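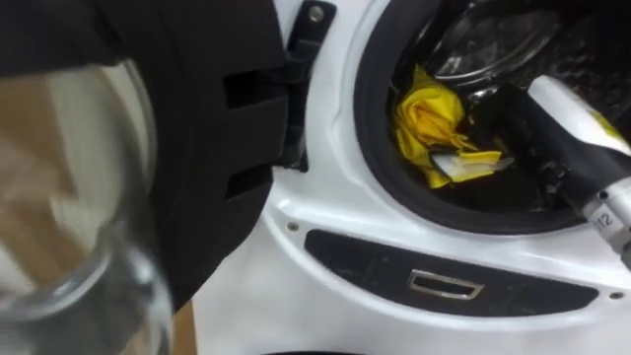 Hublot ouvert, tissu jaune dans le tambour

Reliure japonaise à quatre trous
Notes pour l'intervention à l'atelier Wihongi, 2020-11-10

Ouverture. Me présenter, remercier Bontu Tamiru pour la salle. Dire tout de suite qu'on repart avec un carnet terminé.

Le papier. 32 feuilles par carnet, format demi-A4. Faire passer les deux échantillons de Dalibor Gajdoš : le fin gondole à la colle, l'épais se perce mal au poinçon. Demander qui a déjà relié quelque chose. Si presque personne, ralentir sur le sens de la fibre. Démonstration : plier légèrement la feuille dans les deux sens, sentir lequel résiste. Le sens de la fibre doit être parallèle au dos.

Le perçage. Gabarit en carton, quatre trous, marge d'un centimètre. Serrer le bloc avec deux pinces. Tenir le poinçon bien droit, tourner sans forcer. Vérifier les trous par l'arrière avant de continuer.

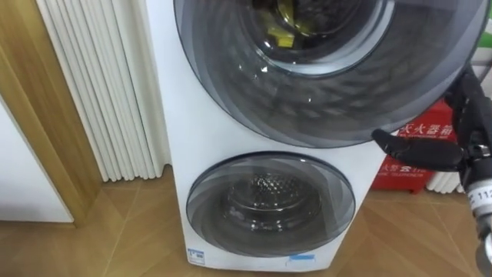

La couture. Fil de lin ciré, cinq fois la hauteur du carnet. Commencer par le deuxième trou, entre les feuilles, pour cacher le nœud. Tour du dos, puis trou suivant. Les coins se font à l'aller. Laisser les gens coudre, passer entre les tables, ne pas parler pendant ce temps.

Erreurs fréquentes : fil trop court, tension irrégulière, couverture montée à l'envers (montrer le carnet de Radu Jitaru, il est d'accord).

Questions. On va me demander où acheter le fil. Bobine Drirkley, 500 mètres.

Fin. Annoncer la séance de mars avec Kha Bạch sur le papier à la cuve. Récupérer les poinçons avant que les gens partent.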